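4.3 Dobrar os panos e arrumá-los no cesto

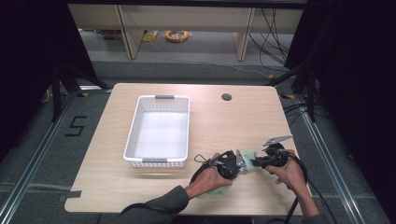
Esta secção aplica-se aos panos de limpeza e de secagem guardados no posto de dobragem Orkodham. Para toalhas de banho e lençóis, consulte a secção 4.5. Antes de começar, confirme que a mesa foi montada de acordo com o capítulo 2 e que as quatro pernas assentam bem no chão.

Preparação

1. Limpe o tampo com um pano macio e deixe secar. Não use produtos abrasivos.
2. Coloque o cesto à esquerda da zona de dobragem, com o lado comprido virado para si na direção da profundidade da mesa. As duas pegas ficam assim nos lados curtos, uma à frente e outra atrás.
3. Verifique se o cesto está vazio. Restos de fio ou cotão saem facilmente se o virar ao contrário e bater no fundo com a mão.
4. Deixe livre a metade direita do tampo.

Nota: a abertura redonda no tampo serve para passar cabos. Não a tape com panos dobrados nem a use para guardar etiquetas.

Dobragem

5. Estenda o pano na zona livre e alise-o do centro para os cantos. Um pano amarrotado deve ser sacudido primeiro, longe do cesto.
6. Dobre ao meio no sentido do comprimento e acerte as bordas.
7. Dobre novamente ao meio, desta vez no sentido da largura. Nos panos com mais de 465 mm de lado, faça mais uma dobra.
8. Passe a palma da mão sobre o pano para assentar os vincos.

A largura final recomendada é de 215 mm. Uma pequena diferença não tem importância, desde que os panos da mesma pilha fiquem iguais entre si.

Arrumação

9. Pegue no pano por baixo, com as duas mãos, e pouse-o no cesto com a dobra virada para a frente.
10. Faça pilhas de sete panos, no máximo. Acima disso, os de baixo ficam marcados pelo peso.
11. Separe por cor — os verdes numa pilha, os brancos noutra.
12. Levante o cesto sempre pelas duas pegas.

Cuidado: não guarde panos húmidos. As aberturas laterais deixam circular o ar, mas não chegam para secar tecido empilhado.

Cuidado: mantenha os cabos afastados da borda da frente quando transportar o cesto. Um cabo pendurado pode prender-se na roupa ou nos pés.

Os cestos Druter e Rirkel podem ser usados no mesmo posto. Com o modelo Rirkel, que é mais baixo, reduza cada pilha em dois panos.

Texto revisto por Teun Bosman, 12 de junho de 2018. A secção 4.4 trata da lavagem do cesto.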